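议会程序与立法行为 第七讲讲义
会期最后阶段:议程拥堵、打包表决与“效率”的说法

阅读材料:课程读本第四章;拉马丹(Othmane Ramadan)的工作论文节选;斯特尔霍姆(Stellholm)州议会议事规则摘录。请在讨论课之前读完,尤其是议事规则。每年都有人跳过规则直接读论文,然后在讨论课上把“终止辩论”和“搁置”混为一谈。
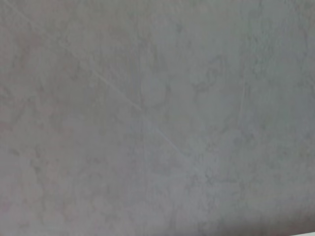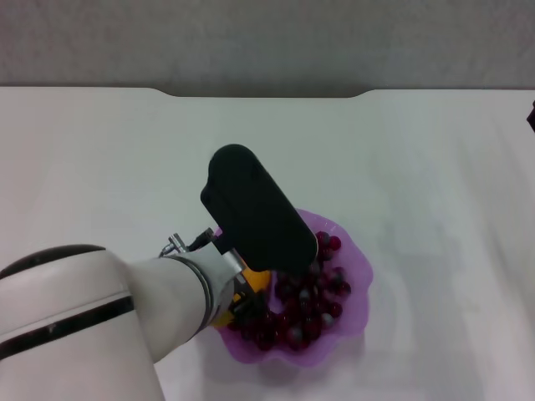
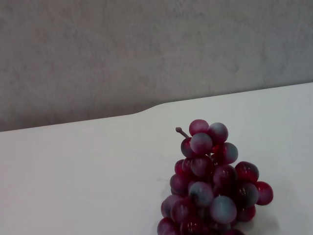 图7-1至7-3 背景均为灰色调,前后顺序不代表时间先后

一、问题从哪里来

凡是有固定会期的议会,到了闭会前几天,表决数量都会明显上升。这一现象在教科书里通常有一个现成的解释:截止日期迫使各方让步,谈判拖到最后才能成交。这个解释听上去很合理,多数同学大概也会接受。本讲的目的是请大家先不要接受。

“截止日期促成妥协”包含两个判断。第一,最后几天通过的法案是妥协的产物。第二,没有截止日期,这些妥协就不会出现。第一个判断可以查证,但很少有人认真去查;第二个判断涉及反事实,手里的材料往往支撑不了。把两个判断捆在一起讲,读者容易因为第一个听起来可信,就顺手把第二个也收下。

斯特尔霍姆的情况可以拿来试一试。该州议会会期在十月结束,规则规定闭会当日午夜之后不得再进行三读。课程资料库收录了某一届会期通过的全部法案,共461件。媒体报道集中在其中极少数几件,主要是租金管制、选区划分和教师退休金。剩下的绝大部分没有任何报道,也没有辩论记录。讨论“最后几天发生了什么”时,如果只看有报道的那几件,结论从一开始就偏了。

二、三种常见解释

(一)讨价还价说

这一派认为,领导层有意把有争议的议题留到最后,因为时间压力会提高对方拒绝的成本。比罗(Máté Bíró)是这一观点比较谨慎的代表。他承认时间压力对双方都起作用,因此单凭压力本身无法预测哪一方会让步,还必须知道维持现状对谁更有利。

这个修正很重要。预算到期、旧法失效一类的议题,现状会自动改变,拖延的一方要承担后果。一般的立法倡议则相反,拖过午夜就等于否决。反对者只需要等。把两类议题放在同一个“截止日期效应”下面讨论,得到的平均值没有什么意义。

(二)注意力说

凯雷凯什(Tibor Kerekes)的说法更不客气:法案集中到最后,是为了让人看不过来。一天表决几件,记者和普通议员都跟得上;一天表决60件,就只能依靠领导层发下来的摘要。按照他的看法,拥堵本身就是一种工具。

这种解释在课堂上总是很受欢迎,所以更要小心。它的困难在于意图。拥堵降低了审查质量,这一点有材料可以支持;拥堵是为了降低审查质量才安排的,这一点需要另外的证据。凯雷凯什引用的主要是退休议员的访谈,而退休议员谈论自己当年反对过的领导层,可信度要打折扣。他论文里有一段写到斯特尔霍姆议长办公室的“周密计划”,注释只有一条,来源是一位落选者的回忆。

(三)行政惯性说

普拉多(Ivone Prado)提出的解释最平淡:委员会的工作流程本来就是前松后紧。法律起草部门人手固定,修正案要排队,财政影响评估要等,前面慢一步,后面就都堆在一起。不需要任何人有意为之。

我个人倾向于认为这种解释被低估了,但它也有自己的毛病。惯性可以解释为什么总量会上升,很难解释为什么某些法案总能插队。在斯特尔霍姆,起草部门的排队次序由议事规则委员会决定,而该委员会由多数党控制。既然次序可以调整,就不能说一切都是流程的结果。普拉多在脚注里提到了这一点,正文却没有处理。

三、规则细节:容易读错的地方

“紧急状态声明”。按照斯特尔霍姆规则,法案文本提交后须公开满5天才能表决,除非行政首长签署紧急声明。规则没有定义什么叫紧急。实践中,声明的措辞基本是套话,换一个法案编号就能再用。有学者据此主张公开期名存实亡。这个说法稍微过头:声明需要行政首长签字,签字本身就是谈判筹码。公开期对公众也许没有多大作用,对行政首长却很有用。

“打包法案”。把若干互不相关的条款放进一件法案,一次表决。支持者称之为综合法案,反对者称之为大杂烩,两种叫法都不要写进作业。规则里有“单一主题”的要求,但由主席裁定是否违反,对裁定的申诉又由多数表决。请大家自己想一想,这样的要求在什么情况下才会真正产生约束。

“一致同意日程”。没有人反对的法案可以不经辩论直接通过。请注意,“没有人反对”指的是没有人在规定时间内提交书面异议,与没有人不同意是两回事。会期末尾,提交异议的时限可以缩短到15分钟。用一致同意日程上的法案数量来衡量“跨党派合作”,是文献里反复出现的错误,期末论文里请不要再出现。

“停钟”。旧时有把议事厅的时钟拨停、假装午夜未到的做法。斯特尔霍姆现行规则改为由书记官宣告时间。有同学以为这样就杜绝了拖延,请再看规则第三段:宣告的时刻以主席认可为准。

四、案例:伦德尔条款

伦德尔(Rundell)是斯特尔霍姆北部的一个县。在资料库所收的会期里,一件关于道路养护的法案在闭会当晚加进了一条,允许该县把一块公有土地长期出租给帕帕达基斯(Papadakis)公司。条款一共两句话,没有写公司的名字,只写了承租人应当具备的资格。符合资格的只有一家。

巴特(Tahira Butt)的案例研究把整件事的经过整理得很清楚,值得细读。她的时间线大致如下:

下午,委员会通过道路养护法案,文本中没有土地条款。
傍晚六点,行政首长办公室签署紧急声明,理由为“道路安全”。
晚上九点,修正文本分发到议员席。
晚上十点半,法案通过,没有辩论。
第二天上午,县里的报纸刊出第一篇报道。

三种解释对这个案例各有说法。讨价还价说认为,土地条款是换取北部议员支持预算的代价。注意力说认为,选在晚上九点分发文本,就是不想让人看。惯性说认为,起草部门当天积压严重,文本只能那个时候出来。

巴特本人偏向注意力说。我认为她的材料还不足以支持这个结论。首先,同一晚分发的其他修正文本也集中在九点前后,其中多数毫无争议。如果九点分发说明有意隐瞒,那么关于灌溉渠命名的修正案也在有意隐瞒。其次,傍晚签署的声明没有附文本,我们无从知道行政首长办公室当时是否见过土地条款。巴特写道“显然已经知情”,这里的“显然”两个字没有出处。

反过来,惯性说也不能就此过关。土地条款的起草申请是谁提出的、什么时候提出的,起草部门应当有登记。巴特申请查阅,被告知登记簿属于内部工作文件。一个主张“只是流程问题”的机构,不愿意公开流程记录,这一点至少应当记下来。它不能证明什么,但也不应当被忽略。

至于讨价还价说,需要看到交换的另一端。北部议员在预算表决中的立场是否发生过变化?表决记录显示,他们从一读开始就投赞成票。当然可以说交换发生在一读之前,可是这样一来,闭会前的时间压力就与此事无关了,解释的核心部分也就没有了着落。

五、关于改革方案

每次会期结束后,总有人提出改革。常见的方案有延长公开期、限制闭会前新提法案、取消紧急声明、改为全年会期。课程读本对这些方案的评价偏高,请带着怀疑去读。

诺姆洛(Nomlow)市议会常被当作成功例子。该市取消了固定会期,改为全年每两周开会一次,支持者称拥堵从此消失。查阅它的议程可以看到,表决仍然集中在几个时段,只不过改到了暑期休会之前和财政年度结束之前。截止日期换了地方,没有消失。另外,诺姆洛是市议会,议员人数少,处理的多数是许可和采购事项,与州议会能不能直接比较,读本没有讨论。

延长公开期的方案也要问一句:公开给谁看?如果紧急声明照旧可以签,公开期延长多少都可以绕开。如果取消紧急声明,真正的紧急事项怎么办?提案人往往回答“另设程序”,而另设的程序几乎总要由某个人来认定什么是紧急,问题又回到原处。

我没有自己的方案可以推荐。讨论课上如果有人提出方案,请同时说明由谁执行、违反之后有什么后果、后果由谁认定。三个问题答不全的,先不要谈效果。

六、讨论课准备

请任选一题,写一页以内的提纲,讨论课开始前交到系办公室的信箱。

1. 比罗区分了两类现状。请从资料库中各找一件法案,说明它在闭会前的进程是否符合他的预期。找不到符合的也可以写,但要说明你找过哪些。

2. 凯雷凯什所说的“意图”,要有什么样的证据才能确立?请举出一种在斯特尔霍姆现行档案制度下能够取得的证据。

3. 重写巴特时间线中的任意一条,删去所有超出材料的判断。对照原文,看看还剩下什么。

4. 拉马丹在工作论文中用“每日表决件数”作为拥堵的指标。打包法案会对这个指标产生什么影响?他的回归结果在多大程度上依赖于此?

关于引用:资料库中的辩论记录有两个版本,一为速记原稿,一为议员事后修订稿。修订稿允许议员“改善表达”,有时连意思也改善了。请一律引用速记原稿,并注明页码。原稿缺页的,写明缺页,不要用修订稿补。

下一讲:两院协商委员会。请提前阅读读本第五章前半部分,后半部分关于“协商文化”的段落可以略过。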